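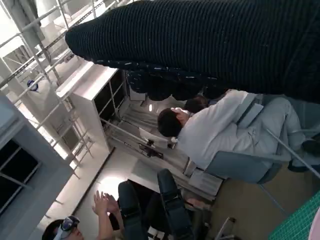
How high should a work surface be for seated assembly? Level with the elbow of the person using it, measured with the upper arm hanging straight down, and a little higher for fine work.

Most small shops buy the bench first and treat the chair as an office purchase. I think the order should be reversed. A chair sets the height of the elbow, and the elbow sets everything else. At Caldeira we ordered benches 35 inches high, a standing height, and then put ordinary chairs in front of them. People compensated by raising their shoulders for the parts within reach and folding forward for the parts that were not.

Depth is the second error. A deep surface looks generous on a floor plan, but the back half fills with boards, sheets and offcuts, and the work moves to wherever there is room left. A backrest does nothing for a person who is leaning away from it. Joaquim Patrício, who laid out the room, still argues that storage on the bench saves walking. It does save walking. I would accept the walking.

Last November we spent 2,015 dollars on lower legs for two benches and a vertical rack for sheet stock. Adjustable benches would have cost more, and for a room where the same people use the same seats I do not see the case for them. Shared seats are a different matter, and there I would pay for the adjustment before buying another tool.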